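Retainers & Aligner Care

Petura Night Retainer, clear. Upper or lower, sold singly. Made from your dentist's scan or a mold, ships in almost 2 weeks. Trim line is straight, ask if you want it scalloped.

Rinse in cool water, never hot. Take it out for anything but plain water, coffee stains it fast.

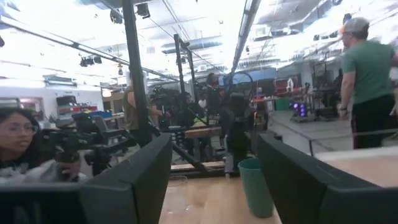
Ordering a replacement

Have your Chauvin case number ready. Scans older then April need to be redone. Case and brush not incuded.

Sign up for our newsletter and get new product alerts. No thanks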